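Tutton Trail Half sells out, new start time for March

Quick one before I head out the door. Registration for the Tutton Trail Half closed Wednesday night – all 177 spots gone. Took 13 days from the morning the page went live. Last year they were still handing out bibs in the parking lot on race day, so a big change.

Race director Mererid Probert said the cap is staying where it is. The trail gets narrow past the second creek crossing and she doesn't want people stacked up in there again. "We had a line last spring. Folks standing around getting cold. I'd rather turn people away now than do that to them at mile four," she told me by phone.

There is a wait list, sign up at the same page. No fee unless you get in. She wouldn't guess at how many names will clear, but people do drop in the last couple weeks – bad knees, flu, kids' soccer.

Start time moves up to 8 a.m. Used to be half an hour later. The county wants the lower lot back by early afternoon and the back of the pack needs the extra time. Gates open an hour before. If you're coming over from Parry leave early, the bridge is still down to one lane and it backs up even on weekends.

Course changes

Mostly the same loop, run counterclockwise this time. So the long climb up Jundard Hill comes in the second half. Ouch. I ran it that way Sunday with two guys from the Parry group and we all walked the top part, no shame in it. Footing is decent up to the fence line. After that its mud, and the ruts from the logging trucks haven't been graded. Probert says the county will get to them. We'll see.

Aid stations at miles 3, 6 and 10. Water and drink mix at all of them, food only at the last two. No paper cups on the course – bring something to drink out of, a handheld or a soft cup or whatever you've got. You won't be handed one.
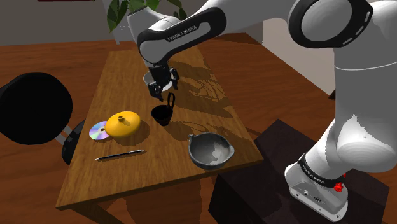
Bibs and timing

Pickup is at the Prastix store, the day before from noon until they close, or race morning at the table by the start. Bring ID. No picking up for a friend unless you have there signed form, they were strict about it last year and will be again.

Chips are on the back of the bib now, so don't fold it and don't stick it under a jacket. Results get posted at the finish and then online that evening.

Awards go three deep in each age group. New this year is a 70 and over group, after almost 40 people wrote in asking for one. (Not all of them over 70, Probert says. Some were writing for their dads.)

Finish line help still needed, also two people to sweep the course behind the last runner. Sweepers should be OK with a slow 13 miles in whatever weather. You get a shirt and a bowl of chili. Email the race office through the sign-up page and put "sweep" in the subject line.

Group run this week is the flat route, 6 p.m. from the lower lot. Bring a headlamp.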